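Trestorine – Paid testers wanted for the Menex hand-held gripper kit

September 2024
By the Trestorine product team

Trestorine is looking for 13 people to try our Menex kit before it goes on sale in December. The kit has two hand-held grippers with soft ribbed fingers. You do simple table tasks with them, and the recordings are later used to teach robot arms.

Sessions take place in our room in Povuvness and last 53 minutes, with a short break if you wish. You will pick up small objects, move them and put them down again. After the session we ask what was comfortable for your hand and what was not.

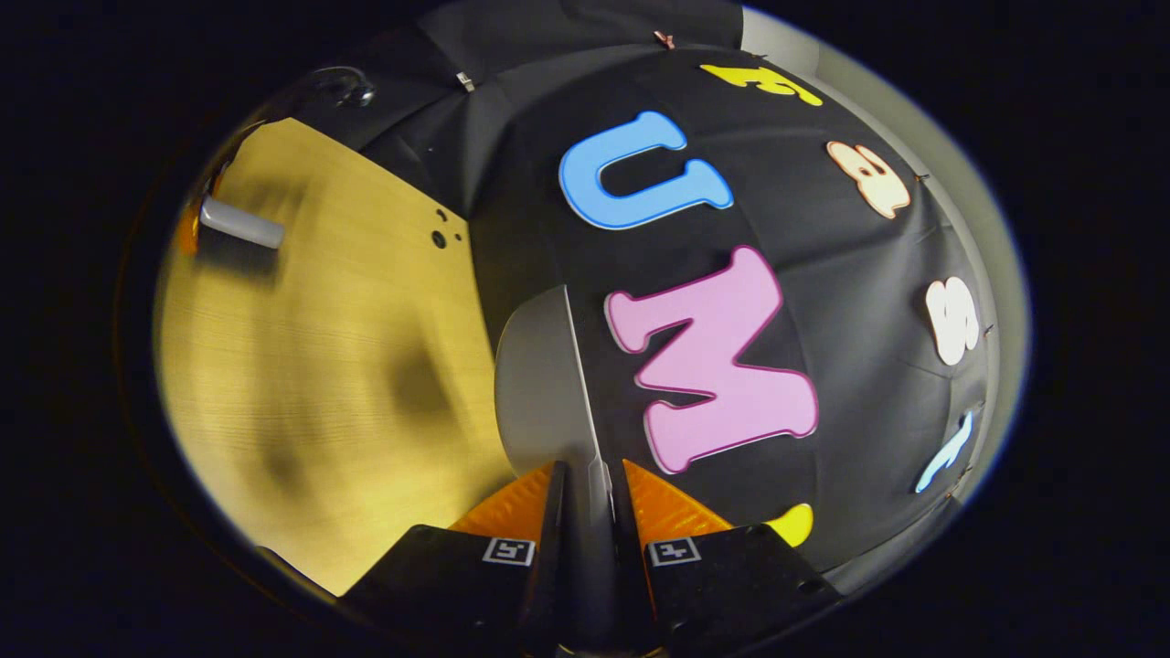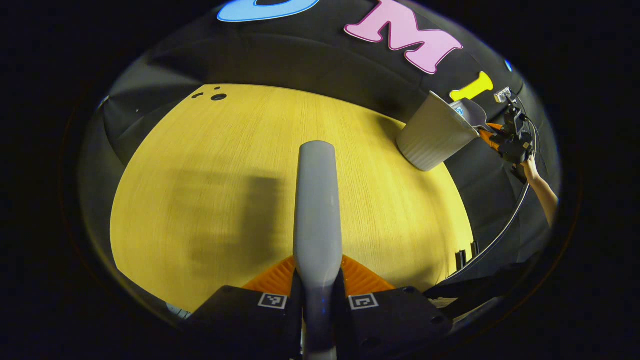 Do I need experience with robots?
None is needed. We are even more interested in people who never held such a tool – their remarks help us to write a better manual.

We ask that you are 18 or older and can use both hands without pain. Left-handed persons are very welcome. The payment is 39 euros for each session, and most testers will be invited for a second one.

To apply, please write a few lines to the Menex desk at Trestorine and mention which part of the day suits you.

Recent items
Menex finger pads: how to change them
Ammann joins as parts supplier
Our newsletter passes 2,000 readers

This site uses cookies to remember your settings. Accept | Read more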